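Reading time: 2 minutes

4. Setting up the newsletter sign-up form

This section explains how to connect the Vedau form to your blog, so that readers can leave their e-mail address and receive your new posts. You need an administrator account on the blog and a confirmed sender address (see section 3).

1. Open the Vedau panel and choose Forms, then New form.
2. Give the form a name. Readers do not see this name, but you will need it later in the reports.
3. Under Fields, keep only E-mail. You can add First name, but each extra field makes the form slower to fill in.
4. Write the text for the button. The maximum length is 40 characters, spaces included.
5. Click Save and copy the short code that appears under the form.

Note: The short code is different for each form. If you make a copy of a form, please copy the new code also.

Now you can place the form on the blog. We recommend the end of the post, before the comments. 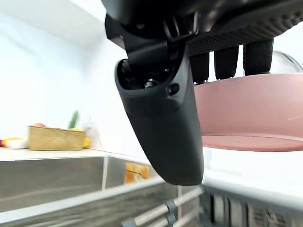
If your theme is Julier, the place after the post is already prepared and you only paste the code in the box After content. In other themes, you have to add a text block by hand.

6. Paste the short code and save the page.
7. Open any post in a private window and sign up with your own second address.
8. Wait for the confirmation message and click the link in it. The address must now have the status Active in the list.

Caution: Do not import old addresses from your comments into the list. These people left their address for a comment - they did not ask for a newsletter.

Caution: If you delete a form, its statistics are deleted too and cannot be restored. Export them first.

Note: The free plan stops accepting new readers at 1,079 active addresses. Existing readers continue to receive your posts.

Text: Anca Chiriac. Last change in this section: 08/07/2020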